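Zosenano — Manipulación bimanual de objetos de escritorio
Informe de avance para la dirección del programa Nurcombe
Periodo: julio

1. Estado general

La tarea de llenado y cierre del estuche sigue abierta. El paquete de trabajo 2 acumula retraso por una incidencia en la pinza derecha, que obligó a suspender la adquisición de episodios y a revisar los límites de par. Los demás paquetes avanzan según lo previsto y no se solicita ampliación de presupuesto.

2. Descripción de la incidencia

Durante una sesión de teleoperación, la pinza derecha no obedeció la orden de apertura y mantuvo la fuerza de cierre sobre la tapa del estuche. El operador soltó el mando y la consigna pasó a cero, pero el actuador siguió aplicando par hasta que se accionó la parada de emergencia. No hubo daños personales. La tapa quedó marcada y se sustituyó el estuche.

El registro muestra una pérdida de tramas de 900 ms en el bus de la muñeca derecha. El controlador Druvora conserva la última consigna válida cuando deja de recibir tramas, y el tiempo de espera configurado era superior a la duración del corte. El sistema, por tanto, no declaró fallo en ningún momento.

3. Causa

Se reprodujo el corte en 52 ensayos con el brazo en distintas posturas. La pérdida aparece solo con la muñeca girada hacia dentro y el antebrazo bajo, postura en la que el cable de datos trabaja a flexión junto al conector. La sustitución del cable eliminó el síntoma. El conector se envió a Hrubý para su inspección y el informe está pendiente.

Queda sin explicar por qué el contador de errores del bus no se incrementó durante el corte. Se sospecha del filtro del controlador — es una hipótesis, sin datos que la respalden todavía.

4. Medidas adoptadas

Tiempo de espera del bus reducido a 40 ms en ambas muñecas.
Paso a par nulo al vencer el tiempo de espera, en lugar de mantener la consigna.
Cable de la muñeca derecha sustituido; el de la izquierda, pendiente de recepción.
Inspección visual de conectores antes de cada sesión, con anotación en el parte.

El paso a par nulo tiene un inconveniente: si el fallo se produce con un objeto sujeto, este cae. Con bolígrafos y rotuladores se considera aceptable. Para las piezas previstas en el paquete 3 habrá que estudiar otra respuesta.

5. Trabajo en curso
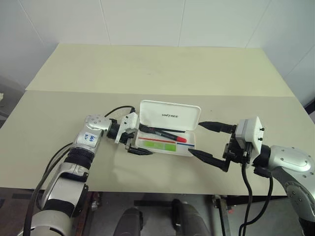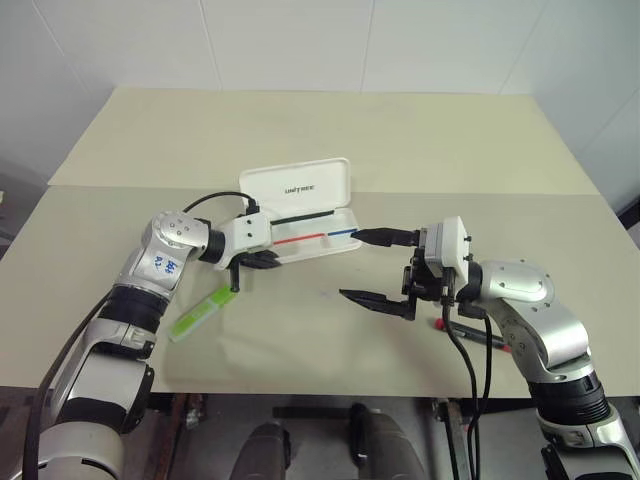 Puesto de trabajo con los dos brazos y el estuche abierto.

Los episodios grabados antes de la incidencia se están revisando uno a uno para localizar cortes breves que pasaran inadvertidos. Los afectados se excluirán del entrenamiento, aunque la tarea se hubiera completado. La secuencia de cierre de la tapa permanece bloqueada por software hasta que se reciba el segundo cable y se repitan los ensayos de postura en el brazo izquierdo.

6. Pendiente

Informe de Hrubý sobre el conector.
Consulta a Druvora sobre el contador de errores.
Nueva fecha para el hito de cierre bimanual, que se comunicará una vez finalizados los ensayos.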